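Clastance Mini-Backofen, weiß
Artikelnummer 3561
Zubehör im Karton: 2 Roste, 1 Krümelblech, 1 Blechgriff

Hallo und schön, dass du auf dieser Seite gelandet bist! Ich bin Deepika Pillai, ich führe den kleinen Laden Nanau, und die Texte hier schreibe ich alle selbst, meistens abends nach acht, wenn die Pakete gepackt sind und der Tee schon wieder kalt ist. Deshalb sind sie auch so lang geworden. Wer nur die Maße braucht, scrollt bitte ganz nach unten.

Also, der Clastance. Ich wollte jahrelang keinen Mini-Backofen ins Sortiment nehmen, weil ich in meiner ersten Wohnung so ein Ding hatte, das oben verbrannt und unten gefroren geliefert hat (Tiefkühlpizza mit Eiskern, ich sag's euch). Dann hat mir eine Kundin im Januar von ihrem Clastance vorgeschwärmt, und ich habe mir einen bestellt, nur für mich. Seitdem steht der große Ofen bei mir fast immer still. Für zwei Brötchen heize ich doch keinen Einbauofen auf!

Was ich damit mache: morgens Brötchen, mittags die Reste vom Vortag, abends gern ein kleines Blech Gemüse. Paprika, Süßkartoffel, rote Zwiebel, ordentlich Öl, Kreuzkümmel drüber und bei 200 Grad rein. Nach einer knappen halben Stunde schaue ich nach, meistens braucht es dann noch fünf Minuten. Kuchen geht auch, allerdings nur in der kleinen Kastenform. Meine 26er Springform passt nicht hinein, das habe ich mit fertig gerührtem Teig in der Hand festgestellt. Bitte vorher messen.

Die Aufheizzeit ist kurz. Bis 180 Grad vergehen bei mir vier Minuten, und ich habe mit der Küchenuhr danebengestanden. Die Temperatur stimmt leider nicht ganz mit der Einstellung überein: Mein Ofenthermometer von Flisto zeigt immer zehn Grad mehr, als ich eingestellt habe. Bei Aufläufen ist mir das egal, bei Plätzchen stelle ich einfach niedriger ein. Ein Thermometer für ein paar Euro lohnt sich bei jedem kleinen Ofen, finde ich, auch bei teureren.

Zum Aufstellen: Der Ofen braucht Luft. Zehn Zentimeter an den Seiten und nach hinten, nach oben lieber das Doppelte, und bitte nichts obendrauf lagern, auch keine Brettchen. Die Standfläche muss gerade und hitzefest sein. Ein stabiler Tisch tut es genauso gut wie die Arbeitsplatte, solange die Steckdose nah genug ist. Das Kabel misst nämlich nur 90 Zentimeter, das ist mein größter Kritikpunkt überhaupt! An eine Mehrfachsteckdose, an der schon der Wasserkocher hängt, gehört er nicht.
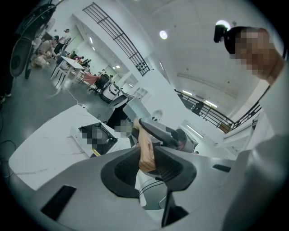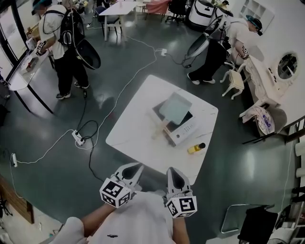 Kleiner Ofen auf weißem Tisch, das gilt für das zweite Bild.

Ein Wort zum Öl, danach werde ich ständig gefragt. Nehmt eines, das Hitze verträgt, raffiniertes Rapsöl zum Beispiel, und verteilt es mit dem Pinsel oder mischt das Gemüse vorher in einer Schüssel durch. In einem kleinen Garraum sitzt die Heizung nah am Essen, und wenn es spritzt, dann spritzt es direkt auf die Stäbe. Das raucht beim nächsten Mal, und zwar so, dass der Rauchmelder im Flur mitredet. Ich lege bei fettigen Sachen immer das kleine Blech unter den Rost.

Reinigen: abkühlen lassen, Stecker ziehen, Krümelblech raus, abspülen. Innen reicht ein weicher Schwamm mit Spülmittel. Kein Backofenspray! Ich hatte zwei Rücksendungen, bei denen die Beschichtung damit ruiniert war, und da kann ich beim besten Willen nichts ersetzen. Für die Scheibe nehme ich Natron, mit ein wenig Wasser angerührt, zehn Minuten drauflassen und mit einem feuchten Lappen abwischen. Geht auch bei eingebrannten Tomatenspritzern (meistens).

Beim allerersten Einschalten riecht er. Das sind Rückstände aus der Fertigung. Lasst ihn einmal leer bei voller Temperatur eine Viertelstunde laufen, Fenster auf, und danach ist Ruhe. Bei meinem war der Geruch nach dem zweiten Durchgang komplett weg.

Was mir nicht so gefällt, außer dem Kabel: Der Signalton am Ende ist schrill und lässt sich nicht leiser stellen. Die Füße hinterlassen auf hellen Flächen graue Abdrücke, die man aber mit einem Schmutzradierer wegbekommt. Und die Anleitung ist winzig gedruckt. Ich habe sie abgetippt und in großer Schrift als PDF angelegt, schreibt mir einfach eine Mail, dann schicke ich sie euch.

Oft werde ich auch gefragt, ob der Zeng nicht besser wäre, den ich ja ebenfalls führe. Der Zeng ist größer und hat Umluft, kostet aber deutlich mehr und nimmt auf der Arbeitsplatte richtig Platz weg. Für eine vierköpfige Familie würde ich zum Zeng greifen. Wer allein oder zu zweit isst, in einer Teeküche etwas Warmes haben will oder im Ferienhäuschen keinen Herd hat, kommt mit dem Clastance prima zurecht. Einer steht inzwischen auch bei meiner Schwester im Gartenhaus, die macht darin hauptsächlich Käsetoast und ist sehr zufrieden.

Ersatzteile habe ich da: Roste, Krümelbleche, den Griff und seit Neuestem auch Türscharniere. Einfach die Artikelnummer 3561 in die Mail schreiben, dann suche ich gleich das Richtige heraus. Scharniere bitte nur tauschen, wenn der Ofen wirklich kalt und vom Strom getrennt ist.

Technische Angaben
Außenmaße (B x H x T): 38 x 24 x 29 cm
Leistung: 1000 Watt
Temperatur: 70 bis 230 Grad
Zeitschaltuhr: bis 60 Minuten, mit Signalton
Kabellänge: 90 cm
Garantie: 2 Jahre
Farbe: Weiß

Lieferung und Rückgabe
Ich verschicke im Originalkarton mit Umkarton. Hebt den Karton bitte auf, bis ihr sicher seid, dass der Ofen bleibt, ohne die Formteile kommt er selten heil zurück. Unbenutzte Geräte nehme ich innerhalb der Rückgabefrist ohne Diskussion an. Abholen im Laden geht auch, dann aber vorher kurz anrufen, im Verkaufsraum steht nur das Vorführgerät und die anderen muss ich aus dem Keller holen.

Fragen beantworte ich per Mail, meistens noch am selben Abend.
Eure Deepika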